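Preceptor Program Opens to Night Staff at Taston

Beginning in August, the nurse preceptor program at Reltholm Regional Hospital will accept applicants from the night shift at the Taston campus. Until now, preceptors have been drawn almost entirely from day staff, and newly hired nurses assigned to nights have completed their orientation on a schedule different from the one they were hired to work.

The change follows a review by the Office of Clinical Education, which looked at orientation records for both campuses. Nurses at Taston logged 1,768 hours of supervised practice last year. Of these, 1,257 hours fell between 7 a.m. and 7 p.m., although close to half of the new hires were bound for night positions.
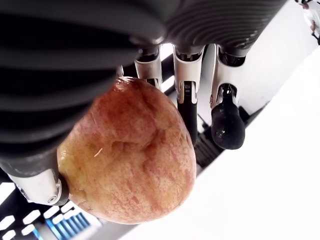 "A nurse who learns the unit at noon has to learn it again at midnight," said Macario Villaseñor, director of clinical education. "Pharmacy coverage is different, the call list is different, and the pace of admissions is different. We want the first weeks on the job to resemble the job."

Night preceptors will complete the same preparation as their day colleagues: 8 hours of classroom instruction, followed by two observed shifts. Classroom sessions will be held in the Hinojosa Building and will start at 7:30 p.m., so that participants do not have to give up daytime rest. Hours spent in class are paid at the regular rate, with the night differential included.

Applicants must have at least two years of bedside experience and the written support of their unit manager. Nurses who served as preceptors before transferring to nights do not need to repeat the classroom portion - a short refresher on the revised evaluation form is sufficient.
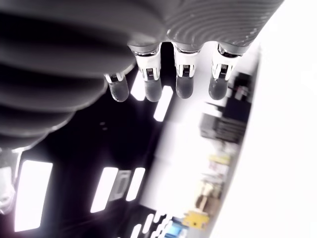
Evaluations will continue to be entered in Driso, the scheduling and records system used at both campuses. Preceptors who do not yet have evaluator access should request it through their manager before their first assignment. Paper forms will be accepted through the end of the first rotation only.

The program has room for 70 preceptors across the two campuses. Isauro Zavala, night nursing supervisor at Taston, will coordinate assignments and may be reached through the nursing office after 6 p.m. Application forms are available at the same office and on the staff education page.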